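Ticket 387: Allora arm, insertion runs scoring lower after camera bracket swap
Project: Wurton disassembly and reassembly study
Opened by: Maham Minhas
Status: Resolved, leaving open for comments
Last edited: February 3, 2025

Original report

Hi all, and thank you in advance for reading a long one. I've been putting this off because I kept hoping it would go away by itself, and it hasn't, so here we are.

The short version is that our drive removal and placement policy was doing nicely in October, and since we put the new camera bracket on it has been doing badly in a very particular way. It still reaches into the case fine. It still closes on the drive fine. Then it carries the drive over to the fixture and comes down a little to one side of the slot, presses, and the force limit trips. Out of 200 evaluation runs with the new bracket, 13 ended in a force stop at the fixture. With the old bracket we had 4 in the same number of runs. I know those are small numbers, but they all fail on the same side, which is what bothers me.

What I tried first, so you don't have to suggest it (though please do if you think I did it wrong!):

Ran the hand-eye calibration again, twice. Both results agreed with each other and with the old one once I allowed for the bracket.

Swapped the gripper pads for fresh ones. No change at all.

Went back to the October checkpoint. Same misses on the same side, so I stopped blaming the training.

Slowed the approach to half speed. The misses got gentler, and I was grateful for that, but there were just as many of them.
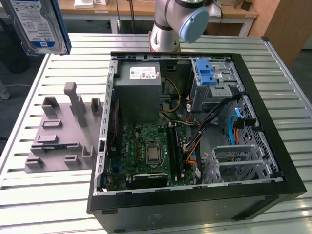
The part of the method I'd like people to think about is how the policy decides where the drive is once it's in the hand. We don't measure it. The policy gets the fixed view and the joint readings, and it has to work out from those how the drive is sitting in the fingers. In the old view that was easy enough, but look at how the drive is carried now, with the blue gripper holding it at one edge and the rest of it out in the air. A small tilt at the fingers becomes a much bigger error at the far end, and the far end is what meets the slot first. Add to that a fixture plate in plain grey, where the posts and the slots are all the same color, and I can see why the model might be guessing at the last little bit.

I'd love a second opinion before I touch anything else. I'm in most mornings and happy to run things for anyone who would like to watch.

Maham

Update 1

Thank you to everyone who wrote back, and especially for the suggestion to try it with the policy out of the loop. I should have thought of that on the first day. I drove the arm by hand to a saved pose over the slot, with the drive held square, and it went in sweetly every time. So the fixture hasn't moved and the arm knows perfectly well where it is. I felt a good deal better after that, and had a biscuit.

Next I replayed the failed runs beside the good ones and marked the drive's angle in the fingers just before the descent. In the failed runs the drive was tilted, always the same way, and the policy came down as if it were square. In the good ones it was close to square anyway. That fits the idea that it has stopped reading the tilt.

Update 2

Found it, I think, and I'm a bit embarrassed. The preprocessing step crops the image before it shrinks it, and that crop was set by hand for the old bracket. With the new one, the crop was taking away the outer end of the drive during the carry. The policy could see the fingers and the near part of the drive and very little else, and you can't judge a tilt from that. The raw recordings looked perfect because the raw recordings aren't cropped. I had been looking at those the whole time.

I moved the crop window, retrained on the same demonstrations with nothing else changed, and ran the evaluation again on the Verschueren settings so it could be compared fairly. Force stops at the fixture are back down to 4, and they no longer favor one side.

For the write-up, I'd like the Dallum results table to use only the runs made after the fix. The earlier ones can go in the appendix with a note about the crop, as somebody else may well trip over the same thing.

Still to do: the crop values are typed into two separate config files, and I have only merged one of them. Please don't start a new training run from the shared branch until I've done the other. I'll post in this ticket when it's in.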